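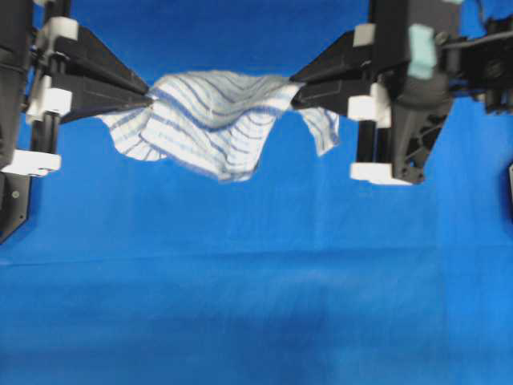 Thin striped tea towels will not fold square, and one is fraying

Posted by Aldo Marras in Laundry and Linen
453 views

Good evening to all. I have a pile of old kitchen towels, white with blue stripes, that came to me from my mother-in-law when she moved into a smaller flat. They are thin and soft and they dry glasses better than anything I can buy now. I would like to keep them in good condition, but I have two problems with them.

The first problem is the folding. I hold the towel by two corners, I bring the corners together, and the edges do not meet. One side is always longer, and the stripes go off at an angle. When I put it down on the bed it is already twisted. My thicker towels from Ostermann do not do this; I fold them in three and they stand in the drawer like books. With these ones the middle sinks, the corners turn over, and after I have done a pile it looks as if I did nothing.

I have tried to iron them first, but then I iron the crooked shape into them, so this made it worse. I have also tried to fold them on the kitchen bench, where they slide.

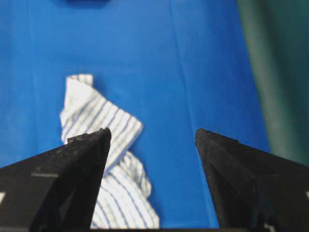
The second problem is that they are becoming weak. On one of them there is a small place on a blue stripe, near the side, where the weave has opened and white threads are coming out. It is not a hole yet. I do not know if I should cut the threads, sew over them or leave it alone. My sewing is at the level of buttons.

I wash them at 60 with the bath towels, and I use Gonex powder, one full scoop. They go in the dryer when it is raining, otherwise on the line.

Is there a correct way to fold a thin towel so that it stays square? And can the frayed place be saved by a person who does not sew well? Thank you for your patience with my English.

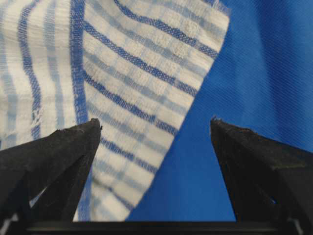
The weak place is in the stripe near the left edge.

3 replies

Kauko Seppälä
Hello Aldo. I had a small guest house for many years and I have folded more towels than I wish to remember, so I will try to answer both.

About the folding. An old thin towel is usually no longer a true rectangle. It has been pulled by the pegs and by the dryer, and the side hems have often shrunk more than the cloth between them. If you match corner to corner you are trusting the corners, and they are the part that has moved the most. Trust the stripes instead.

Take the towel while it is still a little damp. Hold two neighbouring corners and pull gently sideways, then take the next two and do the same. If it is still leaning to one side, pull from one corner to the opposite one, on the short diagonal. You will feel it give. Then lay it flat on something that grips. A bed cover is good, or a bath towel spread on the bench, which will also stop your sliding.

Now smooth it with the side of your hand from the centre to the edges, and look for one stripe close to the middle. Fold along that stripe from top to bottom. The hems may not meet perfectly, and you should let them be wrong by a finger's width, with the shorter edge on the inside. Then fold across in half, and once more if your drawer is shallow. I would not fold these in three. A thin cloth in three parts always lets one part creep.

If you want to iron, iron only after you have pulled it into shape, and move the iron in the direction of the stripes. When you go across them you push the cloth out of line again.

About the frayed place — do not pull the threads, and do not cut them short either. Put a small piece of thin white cotton behind it, larger than the weak part by a thumb's width on every side, and sew it down by hand with small running stitches, going up and down over the worn part in rows. It does not need to be beautiful. On a stripe you can use blue thread for the rows that fall on the blue, and from one metre away you will not find it.

Do this before the next wash. A weak place in a weave becomes a hole quickly when the machine spins.

And your washing is too hard for them. 60 with bath towels is heavy company for such a cloth. I would use 30 or 40, half of the scoop, with shirts or pillowcases, and keep them away from the dryer.

prasov_172
just roll them. I stopped folding tea towels when we moved and now they all stand up in a basket on the shelf, takes 30 seconds for the whole lot. no one looks at whether a rolled towel is square

for the fray I use iron-on patch from the discount shop, lasts okay on jeans, never tried it on a towel

Aldo Marras
Thank you both. Kauko, I did the pulling this morning with four of them and the difference is large. On two of them the short diagonal was the one I would not have guessed. The bath towel under it also helps very much, I do not know why I was fighting with the bench for so long.

I have bought white thread and blue thread and I will sew the patch this week. One more small thing: should the piece behind be washed first, in case it shrinks? I have an old pillowcase I could cut, by Stiva, 80 cents at the charity shop, and the colour is very near.

Prasov, I will keep the rolling for the cleaning cloths. I am a bit afraid of glue on something that touches my glasses.

Kauko Seppälä
An old pillowcase is the best choice. It has already done its shrinking, so you can cut it and use it directly. Cut it straight with the thread, and turn the edges under if you have the patience, otherwise they will fray too.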